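Eight months as a parent governor

8 Feb 2026

I became a parent governor at my daughter's primary school because I was standing nearest the door when the head came out with the form. There was no election. The notice said that in the event of a contest ballot papers would be sent home in book bags, and I imagine there was a quiet sigh of relief in the office when they weren't needed.

The first thing you get as a governor is a login. The second is an email telling you the login has expired. We use a thing called Flimier for our papers, and for my first meeting it held 200 pages, which I read over two evenings with a highlighter in my hand (pointless on a laptop, but it made me feel involved). I arrived with eleven questions. The chair, Ieuan Bowen, let me ask two of them and then moved us on to the fence. 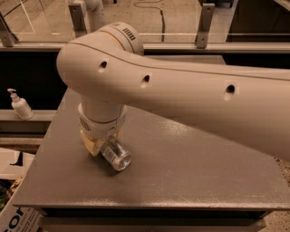
I should explain the fence. It runs along the back of the field, between us and the allotments, and it has been leaning since before my daughter was in nursery. We have had one quote for it, of £2810, and we need another before we can spend the money. Every firm we ring comes out, looks at it, sucks its teeth and is never heard from again. I now know more about the fence than I do about phonics, and I am the link governor for phonics.

Being a link governor means you go into school and look at something. In my case I sat on a very small chair at the back of Year 1 while thirty children shouted "igh" at a whiteboard. Afterwards I had to fill in a form with a box headed Impact. I wrote that the children seemed to know it. The deputy head asked, very kindly, whether I might like to say a bit more, so I wrote that they seemed to know it well.

What I hadn't understood is how little of it is about deciding anything. The head decides things, and she decides them at half past seven in the morning with a phone under her chin. We are there to ask whether she is sure. She usually is. Once, over the timing of the August building work, she wasn't, and we had a proper conversation about it that went on until ten, and I cycled home feeling that I'd been of some use – then remembered that I had agreed to rewrite the lettings policy.
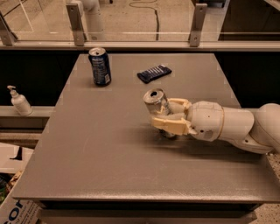 Two cans and a snack bar, one can already spoken for.

The lettings policy is four pages on who may hire the hall. It was last touched by somebody who felt strongly about stiletto heels. I have taken out the heels and put in a paragraph on parking, and it has come back from the others with comments in three colours. Ieuan's are in green and mostly say "Hmm".

Would I recommend it? A mum at the gate asked me this last week, as there's a vacancy coming up, and I heard myself say it was only a few evenings a year. That is what I was told as well. It leaves out the training, the pre-meetings and the summer fair, where governors run the tombola and are not allowed to win it. We raised £700 last time, and I came away with a bottle of bubble bath I'd had to buy from the person who won it.

My term is four years. The next meeting is after half term and the fence is item six.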